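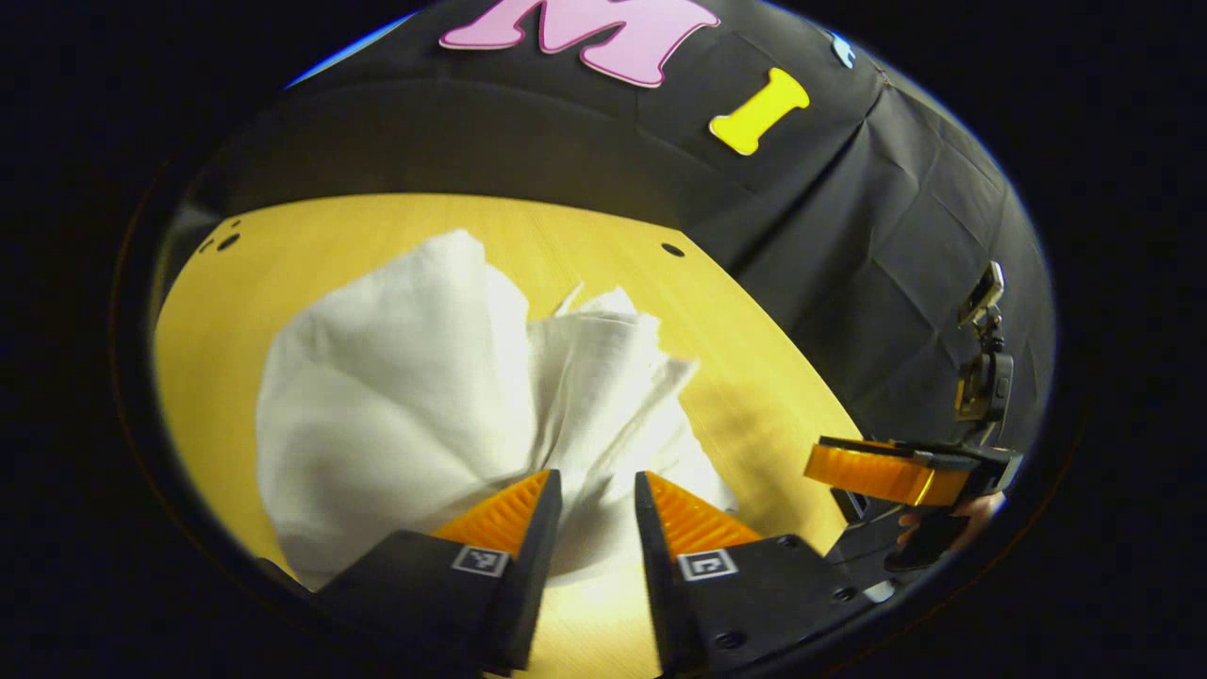 Fingertips at the bottom fold, second gripper waiting on the right.

Recording cloth demos with two hand-held grippers

I've now recorded 98 cloth demos for our learning setup at Odholm, and the first 15 went straight in the trash (my fault, I rushed them!). So let me save you an afternoon.

1. Bunch the cloth up before every take. Drop it, scrunch it, flip it over, whatever you like, but don't start from the same heap twice. If every example starts tidy, the policy only learns tidy.

2. Hit record, then hold both grippers still for a second. Keep the square tags on the fingers clean and in view, because that's how we work out how far open the fingers are.

3. Come in low with one gripper and go for a bottom fold. I like to leave a little gap between the tips and let the edge of the cloth sit in it before I squeeze. Go slower than feels natural!

4. Bring the other hand in from the side. Syafiqah Goh taught me to park it where the first camera can still see it, and my takes got a lot easier to line up after that.

5. Fumbled the grab? Keep going and try again in the same take. We keep those (recoveries are great training data). Only toss a take if you dropped a gripper or forgot to record.

I stop after 11 takes and shake my hands out. When you're done, copy everything to the Marano folder and put your initials in the log.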